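FOR IMMEDIATE RELEASE
July 26, 2022

Zendier Opens Its Laundry Folding Study, and Says Plainly Where Things Stand

We get asked at Zendier, nearly every week and usually by somebody's mother-in-law, when a machine will finally put away the wash. Today we are pleased to share the first results of our home chores study, begun in February with 30 households that kindly let us into their bedrooms and laundry corners.

The short answer is that you should hang on to your folding skills a while longer. Over the course of the study our test machine, Kalus, tried 452 garments. It did nicely with hand towels and pillowcases, and it struggled with nearly everything that has legs or sleeves – dark clothes most of all, where one layer is so hard to tell from the next.

"A shirt never lies the same way twice, and people forget how much they know about that," said Manju Gautam, who leads the study. "My own children fold better than Kalus does, and I wouldn't call them careful."

So a good part of the work is still done by people, who fold ordinary clothes on ordinary beds with a hand-held gripper in each hand, pinching a corner here and a fold there, so that the machine has something sensible to learn from. 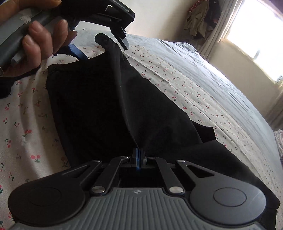
It is slow going, and we are very grateful for everyone's patience. The next round will take in four more kinds of clothing, trousers among them, and Ghizlane Morsy's team will be looking for new households to join in. If you have a full hamper and a free afternoon, we would love to hear from you!

Press contact: Karim Shehata, Zendier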